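Operations Update: Marker-Guided Handling at the Brorkodby Plant

Since August, the Clinameck robot arm has handled part of the tray transfer work at Brorkodby. The arm finds its place by reading printed square markers fixed to panels at each station, using a small camera near the gripper. The packing line now has 33 stations marked in this way.

The Famel team fitted the markers during the regular maintenance period. Employees are asked not to cover, clean with solvent, or move any marker without first speaking to Guilan Song in Process Engineering. 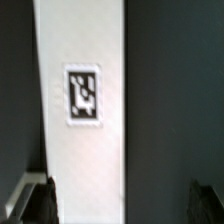

The change affects two shifts. Staff who previously carried trays between the line and storage have moved to inspection and station setup, at the same grade and hours. Almost 800 transfers per day have been taken out of manual work, and the occupational health office will review reports of back and shoulder strain at the end of the quarter.

Training in restarting the arm after a stop is open to all line employees. Sessions last half a day and are held during paid time. Siobhán Madigan is keeping the list of names for both shifts. Concerns about workload or reassignment should be addressed to Malachy Daly, who will bring them to the next site meeting.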